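Stimell hand gripper, unit 2: upkeep report
Prepared by Martti Hämäläinen for Thaddäus Kaufmann
August 12, 2021

Status

Unit 2 is back in service. It was out while we waited on grip pads from Tuominen, and the bedroom work at the Prasport site was done with unit 1 until they came in. The unit has now logged 2937 grasps, more than 400 of them on the new pads.

Work done

Both pads were replaced with the blue textured type. The old ones had glazed over and let thin cotton slip. We cleaned the finger tips before bonding and left the adhesive overnight.

The finger screws were taken out, cleaned and refitted with thread locker. One on the left finger had backed out twice in July. It has held so far.

Jaw travel was reset afterward. We check it with the jaws open over the bedding before picking up any clothes, looking for the two pads to face each other at matching angles.
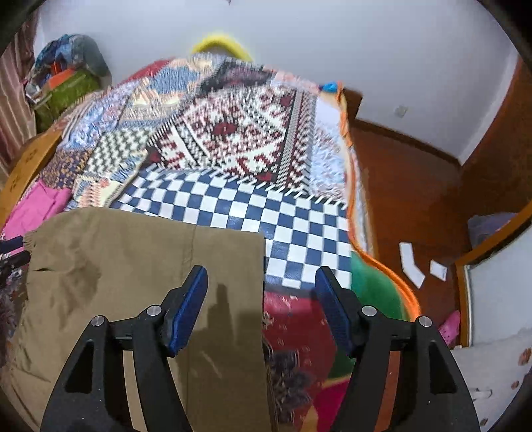

Open items

The right finger closes slightly late on thick knits. Pedasix thinks it is the linkage bushing and has quoted 13 working days for a pair. I would like to order them this month.

We have no spare pads left. Please approve a second set from Tuominen on the same budget line.

The upkeep log is current and is kept in the case with the unit.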